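Clekulance Community Help > Workshop & Storage > Small Parts and Materials

Storing loose shoe soles in bins: flat or standing up?

Posted by Ghazal Sharifi
3 replies

I took over the stockroom side of a small shoe workshop in October and I'm trying to get the soles in order. We have 652 loose outsoles right now, nearly all black, in men's and women's sizes. They came from two suppliers and were put away wherever there was space. Some are on open shelves, some are in plastic bins, and some are still in the cartons they were delivered in.

The bins are the part I can't settle. When I lay the soles flat they stack up fine for the first few layers, then the curved ones start to slide and I end up with a heap. To find a left 9 I have to take most of the bin out. I tried standing them up on Saturday and it looked better, but they fell over as soon as I had taken a few out. I also don't know if standing them on the toe is bad for them over several months.

Things I would like to know:

Flat or upright, and if upright, which end goes down?
Do you keep pairs together or sort lefts and rights into separate bins?
Is it OK to leave bins on the floor? The room is carpeted and not damp as far as I can tell.

Budget is small. I can buy a few more bins but not a new racking system.

Andri Grabner

Upright, toe down, heel up. I did stock for a comfort shoe maker for 15 years and we tried it every way. The heel is the widest and flattest bit to look at from above, and on most molded soles the size is marked near there or in the waist, so you can read it by tipping the sole back a little. You can also grab a heel without digging.

They fall over when the bin is too big for what is in it. Don't buy smaller bins. Put a cardboard box in the back of the bin to take up the room, and stand the soles in front of it. As you use soles up, put in a bigger box or a second one. Any stiff carton works. I used the ones our insoles came in. Leave the lid flaps closed or people will start throwing buckles and offcuts in there.

Keep them in pairs, left and right side by side, both facing the same way. Separate bins for lefts and rights sounds tidy, but then the counts drift apart and you find out in the middle of an order. If you have odd ones, give them their own place on an open shelf where you see them every day. Ours went on the top shelf, spaced out, never stacked. When a partner turned up the pair went down to the bin.

About standing on the toe for months: solid rubber doesn't care. Soft foam with a thin toe can take a bend if you pack it tight or put weight on top. For those I would go flat, no more than four deep, same size in each stack and all nested the same direction.

Heavily curved pieces, rocker soles and so on, go in last and by themselves at one side. They push everything else over.

Fadi Fakhoury

just get drawers, Trerkberg has some that fit soles, we have them and never had a problem

Banafsheh Salehi

I agree with most of what Andri wrote. I do receiving and packing, 1,139 soles on the last count, so a bit more than you have.

On the floor question. Carpet is fine for the soles but not great for the bins. A full bin drags, the fibers catch on the bottom rim, and it picks up lint every time you pull it. Flatten a carton and set the bin on that. It slides more easily and you can throw the carton away when it gets dirty. If the flattened carton still has its plastic wrap on, leave it on, it wipes clean. Don't put bins directly in front of a radiator or in a patch of sun.

For labels, mark the bin on the short end and on the long side. Bins get turned around. I write model, size and the number of pairs in pencil on masking tape and change the number when I take some out. We had printed labels from Rullow for a while and went back to tape.

When you fill a bin, start at the back against the box and work toward you. Hold the first pair up with one hand while you bring the next one in with the other. After three or four pairs they hold each other up. Set each sole down toe first, tilted a little, then straighten it. If you drop them in level they catch on the rim of the bin or knock over the pair that is already standing.

Do one model at a time and check each pair for matching size before it goes in. I found 196 mismatched soles the first year I did a full sort, and most of them had been put away that way on day one. Keep the bin close to wherever the soles come off the line or the bench, so you can go straight from there into the bin without a pile in between.

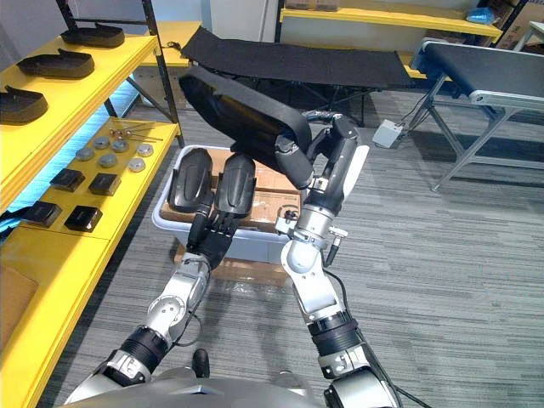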